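Sotell Card and Leaflet Stock, Light Blue / Off-White

Item group: Paper and card, cut sheets
Supplied by: Plosent Office and Print Supply
Product contact: Brisa Bautista
Page last revised: 18 October 2018

Overview

Sotell is a range of cut card for appointment cards, inserts, short leaflets and file dividers. It is sold in two shades, light blue and off-white, which are normally used as a pair: blue for the printed face card, off-white for the plain backing sheet. Both shades are uncoated on both sides and take ballpoint, pencil and rubber stamp ink. Felt-tip pens will feather slightly on the off-white.

The stock replaces the Osutow insert card, which was discontinued in August. Sheet size is unchanged, so existing templates and holders for Osutow can be kept. The blue is a little lighter than the old one. Customers who mix remaining Osutow sheets with new stock should expect a visible difference in shade.

Packs and ordering

Standard pack: 1000 sheets, one shade
Sample pack: 26 sheets, 13 of each shade
Minimum order, plain: one standard pack
Minimum order, printed: 5 standard packs
Lead time, printed: 15 working days from approved proof

Packs are banded in paper and boxed flat. Mixed-shade standard packs are not available. The sample pack carries no print and is intended for checking feed, fold and fit in a holder before a full order is placed.

Printing

Blue sheets can be ordered with white text at the head of the card. White on light blue is a low-contrast combination. We advise a bold face and a generous point size, and we will query any artwork with hairline strokes or small reversed lettering. If the card has to be read from a distance or under uneven light, choose dark text instead. The price is the same.

Artwork should be sent as PDF with fonts embedded. Keep all text clear of the lower third of the sheet if the card will stand in a holder, as that part is hidden once the card is inserted.

Handling

Sheets are cut square and have sharp edges when new. Fan the stack before loading a feeder. When picking up one blue and one off-white sheet together, square them on a flat surface first and grip near the lower edge. Pairs gripped at one corner tend to fan apart.
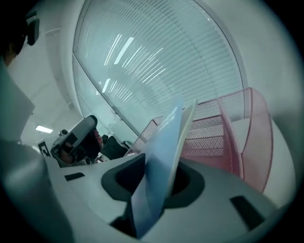 For upright display, the two shades should be placed with the blue in front and the off-white offset to one side, so that the backing sheet shows as a pale margin. The Mikuš single-slot desk holder accepts a pair without forcing. The Mikuš wall rack is deeper, and a lone sheet will lean in it; add a second backing sheet if a vertical card is required.

Storage

Store flat in the original box, away from radiators and direct sun. The blue shade will fade if left against a window for long periods, including behind blinds that are kept open. Let boxes stand unopened overnight after delivery in cold weather.

Curl that develops in storage can usually be removed by turning the stack over and leaving it under a flat weight for a day.

Returns

Unopened plain packs can be returned within 15 days of delivery. Printed packs and opened sample packs cannot be returned. Report cutting faults with the batch number from the box label and keep the paper band.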